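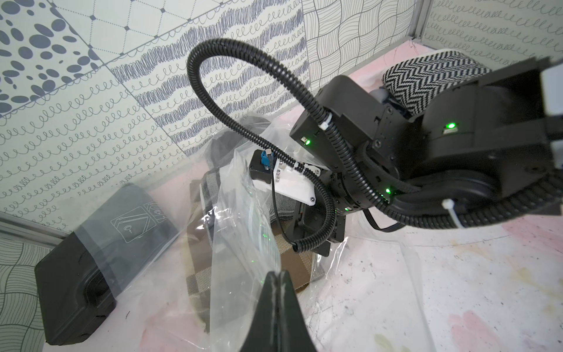

Who decides what gets built in your town?

29th May
By the Flimham Junior Pages desk

Say you own a field in Flimham and you fancy putting a castle on it. It's your field and your money, and you have already chosen the flag. Can you start digging on Saturday?

No. First you need planning permission, which means asking the council very politely and on a lot of paper.

The council is a group of people chosen by the grown-ups of the town in an election. Flimham's has 19 councillors. They decide about dull things, such as bins, and less dull things, such as whether your castle will block the sun from next door's tomatoes.

You send in drawings showing how tall the castle is and where the cars will go. (There are always questions about where the cars will go. You could ask to build a cloud and somebody would want to know about parking.) Then the neighbours get a letter, and a notice is tied to a lamp post, where dogs can study it too.

Anyone may write in, including you. When the Besson company wanted to build flats on the old Marmont bakery site, the council received 698 letters. Plenty were cross. A few were cross about something else entirely.

After that there is a meeting. Speakers get two minutes each, and a bell rings when the time is up, even in the middle of a very good bit. The councillors talk, and then they put their hands up to vote.

They can say yes, or no, or yes with conditions, such as "yes, but no dragons after nine o'clock". If it's a no, you can appeal, and an inspector will look at it all again. That takes ages.

The Marmont flats got a yes with conditions. The Zosgate Lane skate park will be voted on in August, so there is still time to write.

Contact the Junior Pages | © Flimham Junior Pages | Back to top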